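**Feed cut off at 100 posts after template change**

**kornwood_admin**
Platform is a self-hosted blog, Engebretsen theme, updated Monday. The archive holds 1617 posts going back to the first year. Since the update the RSS feed returns the newest 100 items and stops. Before the update it returned everything. I have readers who use the feed as an index of the archive, and two of them have already written to ask where the older entries went.

Feed setting in the dashboard says "all." Cache cleared. Same result in two readers and with a plain curl request.

**tern_and_tide**
What does the raw XML look like at the end? If the closing channel tag is present, the feed is being limited. If it just stops, the process is running out of memory or time.

**kornwood_admin**
Closing tag is present. File validates.

**tern_and_tide**
Then it's a limit. Engebretsen moved feed generation out of the core template and into its own file in this version. Look for `feed_max` in the theme config. The dashboard value is ignored if that key exists.

**ldr_barnwood**
I would leave it at 100. A feed is for new material. With 1617 full-text entries you are sending several megabytes to every client that polls without conditional headers, and plenty of them do. Build a proper archive page and link to it from the sidebar.

**kornwood_admin**
I have an archive page. It's by month and people don't use it. The feed worked for nine years.

**ldr_barnwood**
It worked because your host didn't complain. Paged feeds exist for this case. Put a `rel="next"` link in each page and let the reader walk back as far as it wants.

**tern_and_tide**
Most readers ignore `rel="next"`. I tested it on the Botcombe blog with 597 posts and only one client followed the links past the first page. On paper ldr is right. In practice the older posts disappear.

**papergravel**
Related problem, same theme update. My feed has all its items but the images inside posts lost their captions and the line break between consecutive images. Two in a row now run together in some readers.
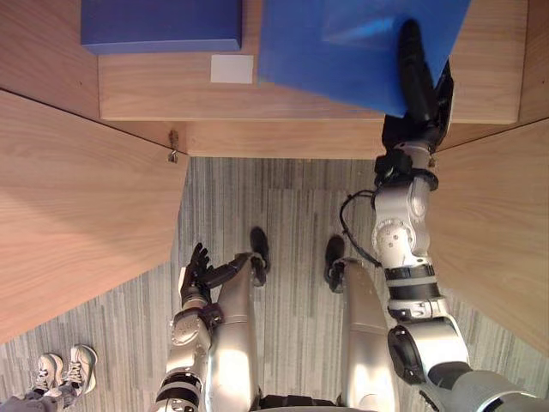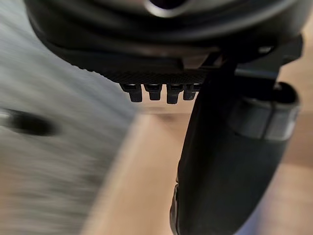

The paragraph after a pair is also getting pulled up into the same block in the feed output, though the web page itself renders correctly. I diffed the old and new feed files and the new one strips `figure` and `figcaption` before it writes the content element. It keeps the bare `img` tags and nothing else.

**tern_and_tide**
Confirmed here. The sanitizer's allowlist is in the same file as the feed limit. Add both tags to the `allowed` array and regenerate. Put them in a child theme or the next update will overwrite them.

**ldr_barnwood**
Some older readers drop `figure` along with its contents. I'd wrap each image in its own `p` and put the caption in a second one. Less semantic, survives everywhere.

**papergravel**
Allowlist edit fixed it in the three readers I have installed. I'll keep the `p` version in reserve.

**kornwood_admin**
Found `feed_max: 100` in the config. Removed it, rebuilt, and the feed now has 1617 items. I've also turned on gzip and ETag support, which it seems I never had — a repeat request now gets a 304 and an empty body.

**ldr_barnwood**
ETag helps with the clients that send it back. Check your logs for the ones that don't before you call it done. I still think summaries for anything older than a year would be sensible.

**kornwood_admin**
I'll look at summaries. Does the theme support mixing full text and excerpts in one feed, or is that a template edit?

**tern_and_tide**
Template edit. Compare the post date inside the item loop and swap `content` for `excerpt`. Keep the GUIDs unchanged or every reader will mark the whole archive as unread.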